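Can I put plastic grocery bags in with my regular recycling?

Asked by Musyoka Obura in Household & Waste
397 views – 2 answers

We moved into a rental in May and the town gave us one big blue cart for mixed recycling. The lid has a sticker with pictures of bottles, cans and cardboard but it says nothing about bags. The last place I lived had a separate bin for soft plastic so I never had to think about it.

I have a kitchen drawer full of thin white bags from the store, plus bread bags, the wrap that comes around paper towels, and some of those padded mailers. A neighbor told me she puts all of it in the cart, tied up in one bag, and it has never been left behind. The town website only says "clean plastics accepted."

Two things I would like to know:

Is it fine to put bags in the cart if they are clean and bundled?

If not, where do they go? I would like to avoid the trash if there is a choice. There is a Kilten supermarket near me and a smaller store, Estrella, but I have not noticed a collection box at either one.

Edit: I am in an apartment building with 14 units and we all share the carts, in case that matters.

Answer 1 (accepted)
Babak Najafi

No, keep them out of the cart, even clean and even bundled. The truck taking them does not mean they get recycled. The driver tips the cart and has no idea what is inside.

I worked two years at a sorting plant. The mixed material goes up a belt and then over rows of spinning discs that separate cardboard from containers. Thin bags wrap around the shafts. Once enough of them build up, the whole line stops and people have to climb in with knives and cut the plastic off by hand. We did this every shift. A tied bundle is no better, as the people on the first belt can't see what is in it and will usually pull the whole thing off and send it to landfill. The same goes for cans and bottles inside a tied bag, so empty those into the cart loose.

For where they go: most larger supermarkets have a drop box, often between the two sets of doors or by the bottle return. Ask at the service desk at Kilten. At mine it was moved behind the carts and I walked past it for months.

What drop boxes normally take:
Grocery and produce bags
Bread bags, shaken out
Wrap from paper towels, toilet paper and water bottle cases
Dry cleaning bags
Plastic mailers with no paper in them

What they normally don't take:
Chip bags and candy wrappers
Frozen food bags
Anything labeled compostable
Plastic wrap that touched meat or cheese
Mailers that are paper outside and bubble wrap inside

Everything has to be dry. Take out receipts and peel off paper labels if they come off easily. If a label won't come off, cut around it. Then stuff it all into one bag and bring it with you when you shop. One full bag holds a lot more than you would think.

If a piece stretches when you pull it with your thumbs, it is probably the right kind. If it crinkles and tears, put it in the trash. It isn't a perfect test but it gets most of them.

On the shared carts – you could ask the building manager to put up a sign. Some haulers charge the building extra for a load with too much of the wrong stuff in it. Ours charged us twice before anyone read the letter.

Comment from Musyoka Obura: Thanks. Found the box at Kilten, it was next to the ice machine. They don't take the padded mailers but everything else was OK.

Answer 2
sunnyporch

Depends on your town. Ours takes them. Call and ask.

I mostly reuse mine anyway. They fit the bathroom trash can, and I keep a few in the car for wet shoes. I used to have one of those Bemico holders on the pantry door and it worked fine until it got too full and the screws came out. Now I just push the bags into a bowl on the table and pull one out when I need it. Folding them into triangles takes too long if you have more than a few.

Bringing your own bags to the store helps too, then you don't have the problem.

Comment from Babak Najafi: Calling is good advice. Ask about "film" or "bags" by name, though. If you ask about plastic in general they will say yes.

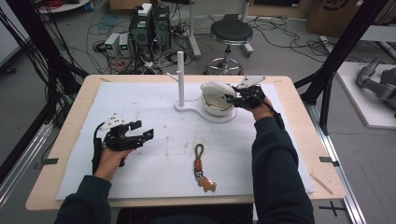

A crumpled white plastic bag and a round white bowl.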